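Tratilness Gripper Comparison Guide
Section 4: Trying out a gripper on the test table

Written by Vinh Đàm. Last change: Oct 31, 2020

Read section 3 (mounting and cable check) before you start. In this section you compare two sets of fingers on the same arm, with the same object and the same program. The values are for the Bavdale arm with the Nugroho controller. If you use a different controller, the menu names can be different, but the order of the steps stays the same.

4.1 Preparing the table

1. Clear the table and wipe it with a dry cloth.
2. Put the basket on the table with its long side parallel to the front edge.
3. Put the test object to the right of the basket. Leave enough free space for both fingers to come down on each side of it.
4. Open the gripper fully with the button OPEN on the pendant.
5. Move the arm to the position START_R. The fingers must hang higher than the basket rim.

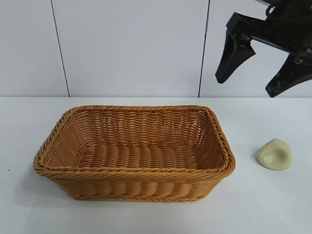 Figure 4-1. Start position: woven basket, test object to the right, fingers open.

Note: The basket has no fixed mark on the table. If somebody pushes it during the test, teach the drop position again. Do not try to move it back by eye.

Caution: Keep your hands out of the area between the fingers when the controller is in AUTO. The gripper can close from the last stored command after a restart.

4.2 Running the first set of fingers

1. Select the program PICK_DROP and set the closing force to level 7.
2. Set the approach height to 240 mm and the travel height to 290 mm. Both are measured from the table top to the finger tips.
3. Run one cycle in MANUAL with the key held. Be ready to release the key.
4. If the path is free, change to AUTO and run the series.
5. After each cycle, write one of these words in the test sheet: HELD, SLIPPED, MISSED.
6. Put the object back by hand only when the lamp on the controller is green.

Objects with an irregular shape give the most useful results. A cube is easy for every gripper and you will learn little from it. With a rounded object, turn it a little between the cycles, so the fingers do not always touch the same two places. Write the turn in the sheet too – it helps later, when one result does not fit with the others.

If you get SLIPPED many times one after another, do not increase the force at once. First check that the two tips close at the same height (see 4.3).

4.3 Checking the wrist camera and the finger tips

Do this check before the first series and again after every change of fingers.

1. Open the window WRIST VIEW on the controller.
2. Move the arm so that the camera looks at a plain, light surface.
3. Set the exposure to 900. Turn automatic exposure off.
4. Open the gripper and look at the lower corners of the view.
5. Save one picture with the name of the finger set. 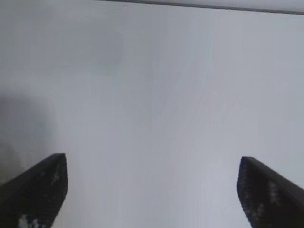 The finger check is done by comparing the two tips with each other, and you do not need a ruler for it. Both fingers must come into the view from the lower corners, and the tips must be at nearly the same height. A very small difference, as with the right tip here, is accepted. Look also at the wear: the whitish spots at the bottom of the left finger are much easier to see than the dim scuffs on the right one, so write "left, bottom" in the wear column and compare with the next saved picture.

Note: A plain surface can look patchy in this view. Small steps in the gray tone are not a reason to clean the lens.

4.4 Changing to the second set

1. Move the arm to SERVICE and switch the gripper power off.
2. Remove both fingers. Keep the screws with their own set – the Dembridge fingers use shorter ones.
3. Mount the second set and repeat 4.3.
4. Repeat 4.2 with the same force and the same heights.

Caution: Do not mix one old and one new finger. The results cannot be compared with either set.

Copy both test sheets to the project folder before you switch off the controller. The evaluation of the sheets is described in section 5.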